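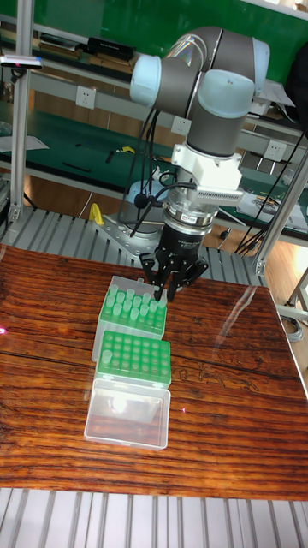 Karkden Teaching-by-Demonstration Group
Minutes of the June meeting, held in the Camgate meeting room, 2.00 pm

Present: Adjoa Fiadzo (chair), Kwaku Amissah, Delali Addo, Akua Fiadzo (minutes)
Apologies: Delali Abubakari, who sent written comments on items 3 and 5

1. Minutes of the last meeting

Agreed, with one correction. Under "operators", for Delali Addo read Delali Abubakari. Akua will use full names for both of them from now on.

2. Matters arising

The spare pedal for the remote station has arrived from Amley and works with the old cable. Kwaku has rewritten the start-up sheet and it now fits on one side of paper, to general delight. The question of who keeps the booking calendar was left open again.

3. Guiding by hand or driving by remote

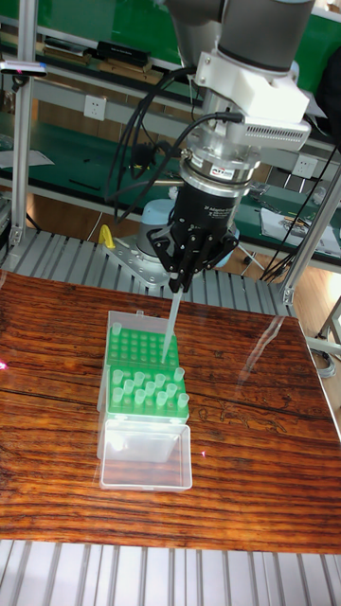
Kwaku reported on the comparison everyone has been waiting for. He and Delali Abubakari each taught the tip transfer both ways, first by holding the wrist and walking the arm through the move, then from the remote station with the hand controller. Hand guiding was quicker to learn and Kwaku said it felt lovely, like helping someone write their name. The trouble is the grip. With the tip held by its wide upper end, as it should be, it can still lean a little to one side, and the narrow point ends up a fair way off from where the operator thinks it is. Someone with both hands on the wrist tends to look at the gripper and miss the lean. From the remote station people watch the point, and they correct for it before they go down.

Adjoa asked whether the operator's hands were also showing up in the recordings. Kwaku said yes, in nearly all the hand-guided ones, and it will be a nuisance later on when the policy has to run without any hands in view. Delali Addo thought this alone was enough to settle it. Kwaku would like to keep hand guiding for the first session with a new operator, as people come away with a much better feel for how the arm folds and where it doesn't like to go.

Delali Abubakari's written comment was that the remote controller is still too lively close to the rack. She would like a slow mode on the pedal. There was a lot of support for this and Kwaku already has a rough version running on his laptop.

Agreed: remote control for all recorded demonstrations from now on. Hand guiding to stay as the opening exercise in training.
Action: Kwaku to put slow mode on the pedal and let both Delalis try it.

4. Approach and grasp

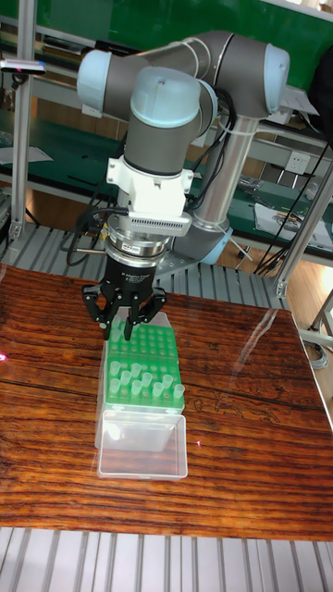
Delali Addo has been going through the early demonstrations one by one and is very excited about how much they vary. Some operators come straight down, some drift in from the side, and one pauses for ages and then does it perfectly. She asked the group to settle on a common way of starting the grasp. Her suggestion is to stop directly above the rack with the fingers already open, get lined up there, and only then go down. It works nicely with the tips standing in the front half and the back rows clear, where there is room for the fingers. She expects it to be harder with a full rack and would like to leave full racks until after the summer.

Adjoa was worried that too much tidiness would teach the arm only one way of doing things. Good discussion! We ended up with a rule on where to stop and no rule on how to get there. Operators should also go on recording their recoveries. If a grasp goes wrong, open up, rise, try again and leave the recording going. Delali Addo said the recoveries are the best material we have and she would happily take twice as many.

Akua asked about the lid. Several people have been laying it down wherever it fits. It is to go in front of the rack, open, every time.

Agreed: stop above the rack, fingers open, then down. Recoveries stay in.
Action: Delali Addo to write this up in plain words for the operators' folder.

5. Putting the tip in 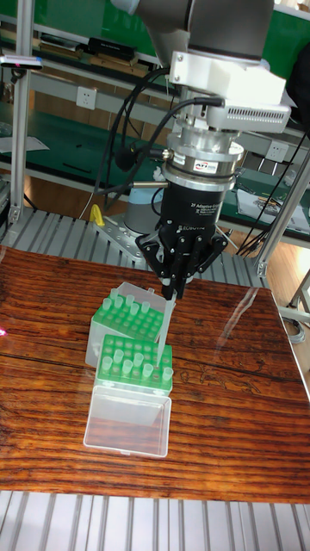 Placing is the part of the task where remote teaching has surprised us most, and Kwaku asked for it to be recorded that he was wrong about it in the spring. He had expected operators to struggle without feeling the contact for themselves. What they do is use the readings from the force sensor, the silver one at the wrist, which Zakaria's display turns into a rising tone. With the tip upright between the fingertips and its lower end down in the front rack, a good operator can hear when it is rubbing on the side of a hole and ease it across. Akua tried it for the first time before the meeting and can confirm that it is great fun.

There was some talk about which hole to aim for. A part-filled rack has plenty of empty ones to choose from, and operators were picking whatever looked easy. Delali Abubakari's comment was that the target should be called out before each demonstration and saved with it, otherwise we can't tell a miss from a change of mind. Everyone agreed.

Delali Addo raised the shine on the tabletop. The streak of light on the right-hand side comes up very bright in the recordings. She doesn't want it removed, but would like some sessions with the blinds closed for variety.

Action: Akua to add a box for the target hole to the session form.
Action: Delali Addo to plan the blinds-closed sessions.

6. Numbers and timetable

The target stays at 800 demonstrations for the tip transfer. Adjoa proposed 11 operators, up from the present group, and 14 sessions before the break. Kwaku thought this was possible if nobody does more than an hour at the controller. Tired operators get jerky, and you can hear it in the tone.

7. Any other business

The Camgate open afternoon would like a demonstration from us. Yes, with pleasure. Visitors to have a go at hand guiding, Kwaku to supervise.

Adjoa thanked Delali Abubakari for her notes.

Meeting closed at 3.40 pm. Next meeting same room, Akua to send round the time.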